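Setting up your Drernside home seismometer

Part 2: Levelling and first readings

I've set up seven of these now, and the first one took me a whole evening, so I've put the steps in the order I wish I'd done them.

1. Pick your spot. A concrete slab at ground level is best. My neighbour Kulsoom Mirani tried an upstairs bedroom and mostly recorded her kids.

2. Put the sensor down with the arrow pointing to true north. Watch out – your phone compass may be set to magnetic north, so check the settings first!

3. Turn the three feet until the bubble sits in the centre ring, then lock the nuts finger-tight.

Caution: don't use a spanner on the lock nuts. The thread is brass and it strips easily (ask me how I know).

4. Plug in the power, then the network cable, and wait for the green light. Mine takes 63 seconds.

5. Open the Flurnier viewer and type in your station code. You should see three wiggly lines, one for each direction.

6. Leave it alone overnight. The trace drifts while the case settles to room temperature, and I wouldn't trust anything before breakfast.
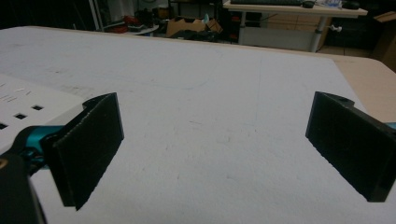 7. Compare your trace with the Celldale station. If a decent quake shows up on theirs and yours is flat, go back to step 3.

Note: lorries and washing machines show up as well. You'll learn their shapes pretty quickly.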